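플린브리지 매장자동화팀에서 함께 일할 장비 도입·예산 기획 담당자를 찾습니다

안녕하세요. 플린브리지(Plinbridge) 매장자동화팀입니다. 저희는 동네 슈퍼와 중소형 마트의 진열 작업을 로봇으로 거드는 일을 준비하고 있습니다. 팀이 생긴 지 오래되지 않아 아직 서로의 점심 취향까지 다 꿰고 있는 작은 조직이고, 그래서 이번에 오시는 분의 의견이 장비 목록에 그대로 반영될 가능성이 아주 높습니다. 조금 길더라도 끝까지 읽어 주시면 정말 고맙겠습니다.

지금 저희 앞에 놓인 가장 큰 숙제는 첫 장비 구매입니다. 2월까지 진열 보조용 로봇 팔 4대와 이동형 베이스 2대의 도입 계획을 확정해야 하는데, 기술 쪽 이야기는 팀 안에서 충분히 나누고 있지만 그 이야기를 견적서와 예산표로 옮겨 줄 분이 없습니다. 공급사 후보는 그랄론(Gralon)과 올로브(Ollov) 두 곳으로 좁혀졌고, 두 회사의 견적은 구성도 유지보수 조건도 제각각이라 나란히 놓고 비교하는 것부터가 꽤 품이 드는 일입니다.

자리의 성격을 이해하시려면 저희가 사려는 장비가 어떤 선반 앞에 서게 될지 먼저 떠올려 보시는 편이 좋겠습니다. 음료 선반 한 칸에도 종이팩과 페트병이 있고, 바로 옆 칸에는 봉지 과자가 있습니다. 손으로는 별생각 없이 하는 일인데 그리퍼 사양을 적으려고 하면 갑자기 질문이 많아집니다. 뒷줄 상품까지 닿으려면 팔이 얼마나 길어야 하는지, 선반 앞에 걸린 가격표를 건드리지 않고 손을 넣을 수 있는지, 흐물흐물한 물건은 무엇으로 집을지 같은 것들이지요. 답 하나하나가 금액으로 이어지니, 기획 담당자도 선반을 자주 들여다보시게 될 겁니다.

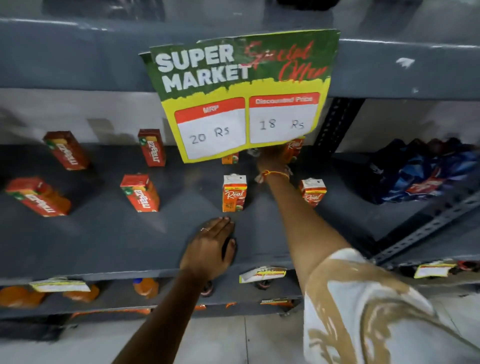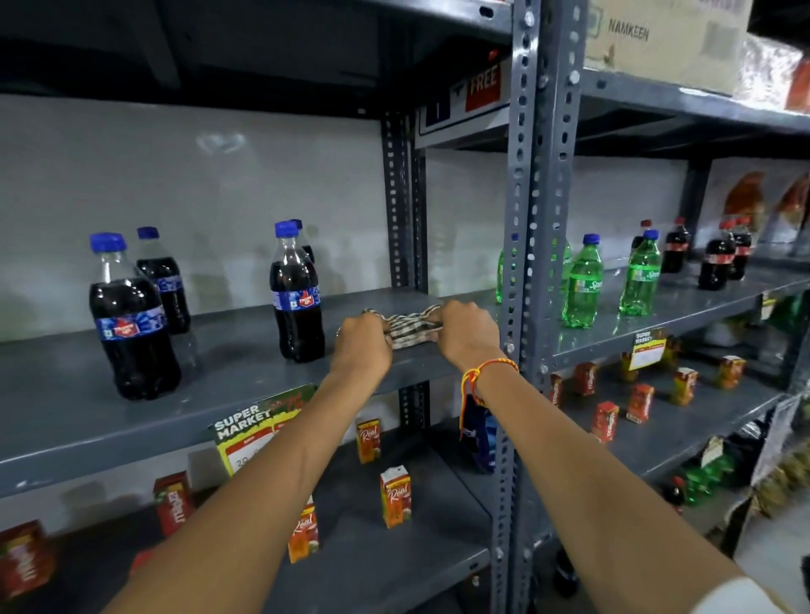 음료 진열대에서의 수작업. 위: 뒷줄 주스 팩을 잡는 오른손. 아래: 작은 흑백 무늬 물건을 양손으로 잡은 모습.

맡게 되실 일
공급사별 견적 비교표 작성과 협상 준비. 본체 가격만 보지 않고 그리퍼 교체 비용, 예비 부품, 설치비, 교육비, 소프트웨어 사용료까지 한 장에서 읽을 수 있게 정리해 주시면 됩니다.
진열 작업 목록 관리. 현재 목록에는 작업 79가지가 올라 있습니다. 어떤 작업을 첫 구매분으로 감당하고 어떤 작업은 당분간 사람 손에 맡길지, 엔지니어들과 함께 순서를 정합니다.
구매, 임대, 단계별 도입의 비용 시나리오 작성
바우티스타(Bautista) 물류와의 반입 일정 조율. 통로 폭과 전원 위치 확인도 포함됩니다.
도입 이후 유지보수 예산과 교체 주기 계획

이런 분이면 좋겠습니다
설비나 장비 구매, 또는 예산 편성을 실무로 해 보신 분을 찾습니다. 로봇을 다뤄 보신 적이 없어도 괜찮습니다. 그 부분은 저희가 기꺼이, 어쩌면 듣고 싶으신 것보다 더 길게 설명해 드릴 수 있습니다. 영문 견적서와 계약서를 읽는 데 큰 어려움이 없으셔야 하고, 모르는 항목이 나오면 공급사에 바로 전화를 거실 수 있는 분이면 더 반갑겠습니다. 마트나 편의점에서 진열 일을 해 보신 경험은 짧은 아르바이트였더라도 꼭 적어 주세요. 저희는 그 경험을 꽤 귀하게 봅니다.

근무 조건
정규직이며 수습 기간 급여는 정규 급여와 같습니다. 주중 근무가 기본이고 출근 시간은 조절하실 수 있습니다. 다만 장비 반입은 손님이 적은 시간에 맞추다 보니 일요일 저녁에 잡히는 경우가 있고, 그럴 때는 평일 대체 휴무를 드립니다. 급여는 경력을 보고 면접에서 함께 의논합니다.

지원 방법
이력서와 함께, 직접 다뤄 보신 구매나 예산 업무 하나를 골라 편하게 적어 보내 주세요. 분량은 2쪽이면 충분합니다. 금액이나 거래처 이름은 가리셔도 됩니다. 잘된 일도 좋고, 예산이 틀어져서 고생하신 이야기도 저희는 무척 궁금합니다. 서류를 읽은 뒤에는 팀장 아마도 키암바오(Amado Quiambao)와 먼저 통화를 하시고, 이어서 사무실에서 면접을 진행합니다. 면접 때 간단한 견적서 두 부를 보며 이야기를 나눌 텐데 따로 준비해 오실 것은 없습니다.

접수는 플린브리지 채용 페이지의 '장비 기획' 항목에서 받으며, 채용이 확정되면 마감합니다. 결과는 합격 여부와 관계없이 모든 분께 알려 드립니다. 지원 전에 궁금한 점이 있으시면 같은 페이지의 문의란에 남겨 주세요. 키암바오 팀장이 직접 읽고 답해 드립니다.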